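Print this page | E-mail this page

Extending the Life of Office Computers: Speaker Notes
Ruth Pickering, Office of Administrative Services, Plollirberg
23 Feb 2020

Slide 1. Welcome the department heads. Acknowledge Nighat Hashmi and Irfan Butt, who prepared the inventory. Copies of the draft policy are at the registration table.

Slide 2. The city currently replaces every desktop computer on a fixed schedule, whatever its condition. The inventory lists 395 desktops in regular use. Many do little more than e-mail, permits and payroll forms. Pause here — the audience will want to find their own department on the chart.

Slide 3. The proposal has three parts. Departments would report the condition of each machine every December. Machines in fair condition would be offered memory or storage upgrades before replacement is approved. Machines past repair would be set aside for parts under the supervision of Ka-ming Lo.

Slide 4. Address the Ghumman branch office directly. Staff there tested the draft procedure on around 50 machines and asked for shorter forms. The form is now one page. Thank Razia Gilani for her comments on the wording.

Slide 5. Data protection. No machine leaves a department until its drive has been removed and logged. This rule applies to loans between departments as well. If asked about outside contractors, state that the Brameo service agreement is under review and that no decision has been made.

Slide 6. Costs. Refer to the handout and do not read the table aloud. Upgrades will be charged to the central budget in the first year. After that, the department pays.

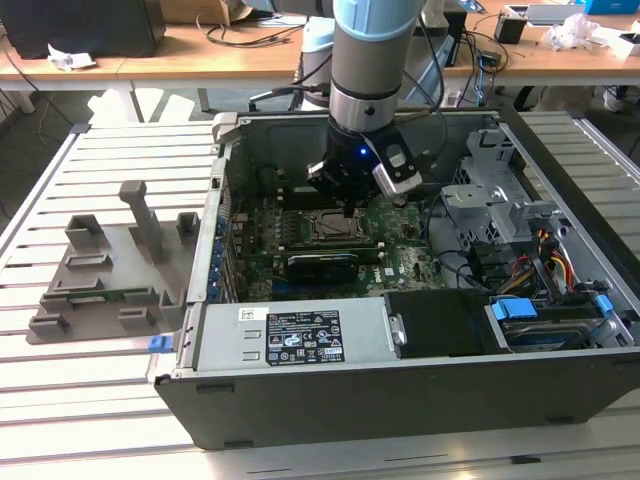
Slide 7. Next steps. Written comments should come from the department head and should cite the section of the draft concerned. Allow time for questions — payroll has asked to speak first.

This site uses cookies to remember your settings. Accept | Learn more

© Office of Administrative Services, Plollirberg | Contact us | Back to top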